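Nanilcombe Bottle Packing -- good practice notes for the Ginari set 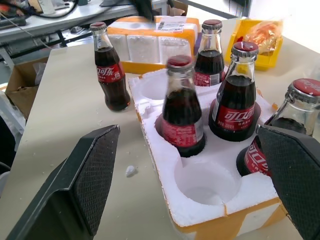
Wrist view: cola bottles and foam tray, one bottle still on the table.

We love this task! Glass is fussy, foam sockets are snug, and good habits show up quickly in the data.

House rules
- Keep both grip pads clean.
- Stop if glass touches glass.
- Brush foam crumbs away every 20 episodes.
- Failed grasps stay in -- label them, please!
- 2 reviewers per episode.

Questions about the rules go to the Clillik tracker.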